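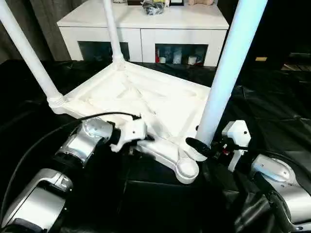 Van Leeuwen Publishes Its Equipment Planning Workbook, Including the Costs It Forgot

DALDALE - Van Leeuwen, which helps small assembly shops and care homes decide whether to buy robot arms, today released the third edition of its equipment planning workbook. The new edition runs to 191 pages. The first was a single sheet, and most of that sheet was the letterhead.

The workbook is meant for the person who has been told to "look into robots" and come back with a number. It covers the purchase of two-arm workstations for household-type tasks: putting together light furniture, handing over drinks, moving things from a shelf to a table and, in the more ambitious chapters, back again. It does not recommend a particular arm. It does recommend reading the quote twice, the second time with the shipping terms open.

"Our customers are very good at budgeting for the arm," said Griet Dijkstra, head of planning at Van Leeuwen. "They can tell you the price of the arm to the penny. Then you ask who is paying for the table it gets bolted to, and the meeting goes quiet."

The third edition is built on a planning exercise the company calls Petholm. Under Petholm, a buyer writes down every job the equipment is expected to do in its first year, then prices each job separately, with its own fingers, fixtures, floor space and staff hours. The arm itself is entered last. Buyers who have tried it the other way around are invited to compare the two totals in private.

Much of the new material concerns grippers, a subject the second edition handled in one paragraph and a shrug. A plastic stool and a drinking glass make very different demands on the same pair of fingers. A stool has to be kept still while a leg goes in, and the legs themselves have to be held at an awkward angle. A glass asks for even contact low on the body and some attention to what is inside it. A shop that wants both jobs from one station should expect to pay for finger sets, or for changeover time, or for both, and the workbook has a line for each.

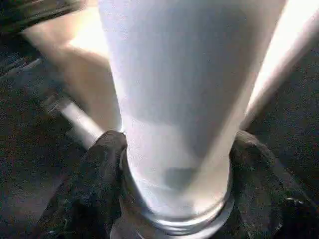
Drinks get their own chapter, mostly on account of the cleaning line. Liquids add wipe-down time to every shift, and wipe-down time has a way of being left out of the payback calculation by people who will not be doing the wiping. The workbook suggests trial runs with whatever the customers will really be served. Water is cheap and forgiving and tells a buyer very little about milk.

Spare parts have also been moved forward, from the appendix to chapter two. In the sample budget, a buyer with a modest two-arm station sets aside $3,000 for replacement fingers, cables and brackets before the order is placed. The company acknowledges that this is the line most likely to be crossed out by the finance department. It has printed it in bold.

Other changes in the third edition include:

A worksheet for comparing leases with outright purchase, with a separate row for the fee charged to take the equipment away again.

A delivery-day checklist covering doorways, elevators, power outlets and the location of the one person who has the key.

A page on trial objects. Van Leeuwen advises planning with the real cups, stools and bottles that will be on site, bought in the same store, and buying more than one of each.

A staffing table that counts the hours spent standing next to the equipment. Earlier editions assumed these hours were zero. Readers wrote in.

The workbook was tested over the spring at Drudov, a maker of flat-pack seating that is planning its first automated station. Drudov arrived with a one-line budget and left with a budget of 10 sections. The company has since pushed its order back by a quarter and reduced it from three stations to one, a result Van Leeuwen is choosing to describe as a success.

"We sell advice by the hour, so talking a client into a smaller project is a funny way to run a business," said Dijkstra. "But a client who buys one station and uses it will call us again. A client who buys three and hangs coats on two of them tends not to."

The company is not predicting how quickly small buyers will take up two-arm stations. The second edition did contain such a prediction, on page 14, and readers who still own a copy are asked not to bring it to the launch event.

The launch will be held in Daldale in May, starting at 9:30 a.m., and will include a morning session on writing a request for quotes and an afternoon session on reading what comes back. Coffee will be served by people. Places are limited and can be reserved through the Van Leeuwen office. Attendees are encouraged to bring a real budget with the company name blacked out, and to check that it is blacked out on every page.

The workbook is available now in print and as a download. Buyers of the second edition may exchange it for the third at no charge. The spreadsheet that goes with it has been rebuilt and no longer rounds shipping down to zero.

About Van Leeuwen

Van Leeuwen is an independent planning firm based in Daldale. It advises workshops, care homes and small manufacturers on buying, leasing and putting off the purchase of automated equipment. It accepts no commissions from equipment makers, several of whom have stopped offering.

Press contact: Griet Dijkstra, Van Leeuwen, Daldale. Review copies of the workbook are available on request. Please say whether you want the print edition, as it is heavy and the postage comes out of the planning department's budget.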